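Ticket 397
Subject: Kitchen faucet, lever stiff and drifting closed, slow seep at base collar
Product: Zevoven single-lever pull-down, dark bronze
Category: Faucets / Handle and cartridge
Opened by: Ingvar Brynjólfsdóttir
Status: Resolved, monitoring

Problem as reported

Lever needs noticeably more force to open than it did in October. Once open at full flow it drifts back toward closed over a minute or so. Separately, a thin line of water shows up at the base collar after heavy use. No drip from the spout when closed. Hot and cold both affected.

Environment

Deck-mounted on stone, single hole. Braided supply lines to Pärn angle stops under the sink. No filter on the faucet line. Water is hard in this area; kettle needs descaling often. Bamboo board is stored flat on the counter to the left of the faucet.

Log

09:10 Ingvar
Wiped the counter dry and put a folded paper towel against the collar. Ran cold for two minutes. Towel damp on the handle side only. Ran hot for two minutes with a new towel. Same result.

09:40 Support
Please check the supply connections and the hose connection under the deck with a dry tissue. Also confirm whether the lever reaches its full travel to the left without touching the board or anything else on the counter.

10:05 Ingvar
All three connections dry. Cabinet floor dry. Board was close enough that the lever touched it at the end of travel when the board had slid over. Moved it. Stiffness unchanged, so the board is a side issue.

10:20 Support
Seep on the handle side with dry connections below usually means the cartridge O-ring or a loose bonnet nut. Drift usually means the bonnet nut has backed off. Suggested order:

1. Close both angle stops. Open lever to relieve pressure.
2. Plug the drain.
3. Pry out the index button, loosen the set screw, pull the lever straight off.
4. Unscrew the dome cap by hand. Use a rubber strap if stuck. No pliers on the finish.
5. Check the bonnet nut for looseness before removing it, and report back.

11:15 Ingvar
Steps 1 to 4 done. Dome cap was stuck, strap worked. Bonnet nut turned by hand with no resistance for the first quarter turn. White scale on the threads and around the top of the cartridge. Pulled the cartridge. Lower O-ring flattened on one side, no cuts.

11:30 Support
Soak the nut and dome cap in white vinegar for 30 minutes. Keep the bronze lever out of the vinegar. Wipe the cartridge seat with a damp cloth and check for grit. Do not let vinegar sit on marble; it will etch. Work over the sink or on a tray.

Part required: O-ring kit Trarkier 52. Silicone plumber's grease only, no petroleum jelly.

14:45 Ingvar
Kit picked up locally. Both O-rings replaced and greased. Cartridge seated with tabs in the slots. Nut tightened until snug plus an eighth of a turn. Dome cap and lever back on, set screw tightened. Stops opened slowly. Ran one minute with the aerator off to flush, then refitted it.

15:00 Support
Noted. Keep the board clear of the lever's travel.

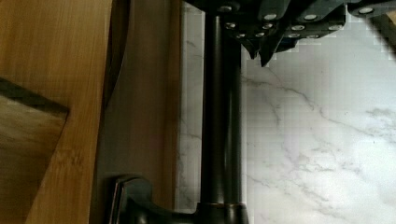

Attachment 1: faucet neck, base collar and lever, marble on the right, bamboo board at far left.

15:25 Support
Please repeat the towel test and cycle the lever.

16:30 Ingvar
Towel test repeated, cold then hot, two minutes each. Both towels dry. Lever cycled 100 times, full open to full closed. Force is even through the travel. Left at full flow for three minutes, no drift. Hot side feels slightly lighter than cold but was like that when new.

16:40 Support
Acceptable. Some difference between sides is normal with fresh grease.

Resolution

Bonnet nut loose, scale on threads, lower cartridge O-ring deformed. Nut retightened, O-rings replaced, scale removed.

Follow-up

Repeat the towel test after one week. Wipe the collar dry after use. For the finish, Horkedix neutral soap or plain dish soap on a soft cloth, no descaler. If drift returns, replace the cartridge and quote this ticket number.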